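7/1/22
By Katsuhiko Uchida

A summer of soup: news from the Urkstead shared kitchen garden

When I came to Urkstead I had never grown a vegetable. In my country I lived on the ninth floor and my mother bought everything from the shop under our building. So when Cameron Ellery asked me to write the July item about the garden, I said he should ask a person with more knowledge. He answered that the people with knowledge were all busy watering. So I am writing.

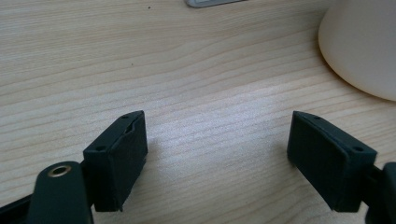
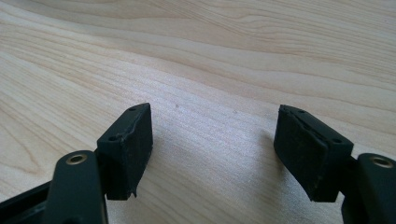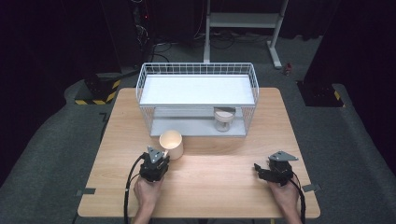 Pale wood table top in all three; the last also has the white wire rack with a small glass jar inside.

The spring was difficult. We had a cold wind in the weeks when the beans should go out, and many of us put them out anyway, me included. I lost all my first row. Lachlan Henare kept his beans under cover for longer and now he has the tallest plants on the whole site, and he is very polite when he speaks of it. If you also lost beans, please know that it is not too late to sow the dwarf kind. I put mine in the ground again in the second half of last month and they are already showing two leaves.

The potatoes are better news. The early ones on the lower beds are ready to lift now, and the plants which have finished flowering can be tried with a fork. Go gently and start far from the stem. I put my fork directly through the best potato, and I was told this happens to every person at least once.

We now have 11 beds in full use, and two more behind the shed which need clearing of nettles. Whoever would like to take one may do so for this season without paying, on the condition that the nettles are removed with the roots. Please bring thick gloves. The ones in the shed have holes in the fingers, I have tested this myself.

Some words about water. The tank on the north side is low, and the rain we had was mostly at night and not so much. Keegan Ashby asks that the hose is used only in the evening after seven, and that cans are used at other times. He also asks that the tap is closed completely. It needs one more turn than you would think. Last month it dripped for two days and the path became a kind of small lake, where the blackbirds had a nice time.

Slugs. I do not like this subject but I received more questions about slugs than about anything else. We have tried beer, egg shells, and a plank left on the soil overnight. The plank was the best for me. In the morning you turn it and there they are. What you do next is your own decision – I carry mine to the long grass by the fence, and Lachlan says they are back before I am.

Now the soup. At the end of July we will again cook together from what the garden gives. Last year the pot was too small and the late people received only bread, so this time Ashton Kerslake has promised two large pots, one with meat and one without. We need onions, carrots, any kind of leaf, and courgettes in whatever quantity you can no longer eat at home. I know that this quantity is large. Please write your name on the sheet inside the shed door with what you will bring, so we do not have again nine bags of courgettes and one onion.

The plant sale in spring brought 234 pounds, a little more than the year before. Most of it went to compost and a new wheel for the barrow. The rest we keep for fruit trees in autumn. There is a discussion between plum and pear which I will not enter, but the people who want plum are more loud.

I also want to thank the gardeners in Tretberg, who sent us seeds of a winter cabbage that is called Aasen in their families. The leaves are dark and the heads should stand until the snow. The seeds are in an envelope in the shed, in the biscuit tin with the blue lid. Take only a pinch, and sow them this week or next. If somebody understands the handwriting on the back of the envelope, please tell me what it says. I can read the word "frost" and then it becomes difficult.

A pair of reading glasses was found between the leeks. They hang on the nail beside the sheet.

Questions about beds: Cameron Ellery, at the garden most evenings. © Urkstead Kitchen Garden 2022. Back to top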